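Closet unit faults: FAQ
Gunton support pages. Last edit Saturday, May 12, 2018

Covers the Draseck arm on the closet and wardrobe jobs only. For the folding table see the other page.

Arm stopped halfway with error 315. Now what?

Grip overload. Something is snagged and the arm won't pull harder. Do not clear it from the panel. Hit the stop, wait for the light to go solid, then go in by hand. Clearing 315 with the item still caught is how we bent the wrist in November.

It says 315 but nothing looks stuck

Check drawstrings first. Then hanger hooks. A cord looped round a finger pad is hard to see from the front, so look from underneath. Still nothing? Log it and call Zanele Mokoena.

Can I reach in while it's paused?

No. Pause is not stop. Pause holds motor power and the arm can resume on its own when the planner catches up. Stop button, solid light, then hands. No exceptions, this one is a writeup.

Why does it drop pants and not shirts?

Gathered waistbands. The pads close on the ruffle, the sensor reads it as a full grip, and then the fabric slides out when the arm lifts. Anything with elastic at the top is a risk until the new pads from Hurkano are in. Until then soft pants get hung by hand.

How do I hang them by hand?

One hand high on the gathered waistband, right up under the rod. Other hand lower, holding a fold near the waistband so the weight isn't all on the top. Let the drawstring hang down where you can see it.
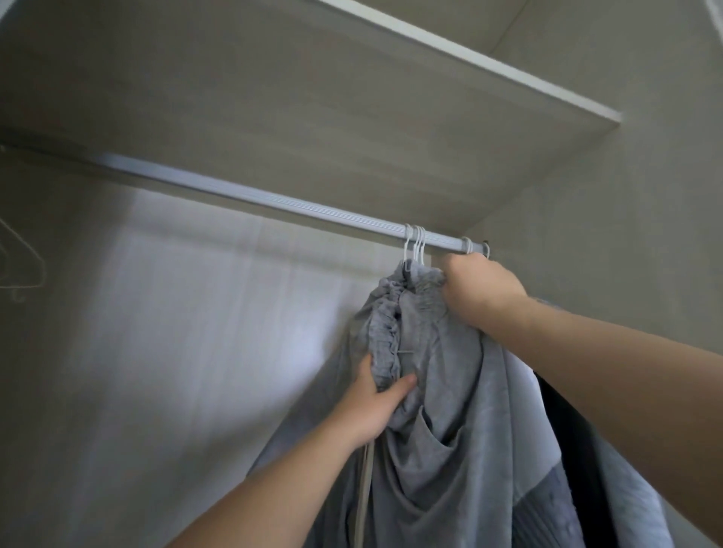 It pulled three hangers off at once

Known fault. When hooks bunch up the camera reads the cluster as one hook. Spread them before you restart. Fix is in the next Mokgethi update, Trevor Lévesque is testing it now. No date yet, please stop asking him.

Arm hit the shelf

Rod height is set wrong. If the rod sits close under the shelf the default lift is too tall. Drop the lift setting by 11 mm, run one empty cycle at slow speed, stand outside the tape. If it touches again shut it down and tag it. Dont keep trying lower numbers.

What is error 164?

Lost camera. Usualy the cable at the elbow. Power off, reseat, power on. Twice in one shift means swap the cable.

Do I have to report a near miss if no one was hurt?

Yes. Same day. Form is in the red binder, goes to Amrit MacPherson. Put the error code, what was on the rod, and where your hands were.

Who can sign a unit back on?

Jacobus Zwane or Zanele. Not the shift lead, even if they're in a hurry.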